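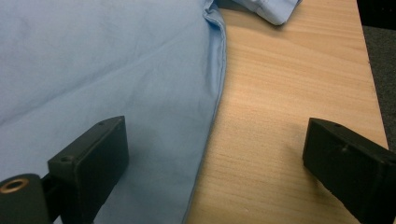

December, bench 2, 4:40 pm

Starch trials cont. Batch C, the thin one. Thulani mixed it at lunch, 5 g to the 100 ml like the card says, cooked till clear. Strained twice, still a few lumps. The Plodis powder clumps way worse than the old Gurkora tin did. Need to write that on the lid.

Cotton strips first. Sprayed, left 3 min, ironed on the back. Stiff enough but there's a bloom on the navy strip, chalky when you rub it. White strip fine, of course. Pale blue fine unless you go looking for it under the lamp.

Collar pieces: cooler iron = no scorch but they go limp again overnight. Hotter iron = better hold, slight yellow at the point on one. Don't know if thats the starch or crud on the soleplate. Cleaned the plate after, should of done it before.

Bend test sheet is in the green folder. Ignore row 428, I wrote it on the wrong line and then crossed out the right one.

Thulani thinks boil longer. I think it's the water, Flandomside tap is hard as anything. Try the bottled stuff in batch D and change nothing else this time!!

Mokoena wants sleeves done same as collars. Told them not yet. Placket creases keep coming back whatever we use, may need a damp cloth over the top.

To do: more navy cotton, spray nozzle (dribbles), rinse the pan tonight or it sets like glue.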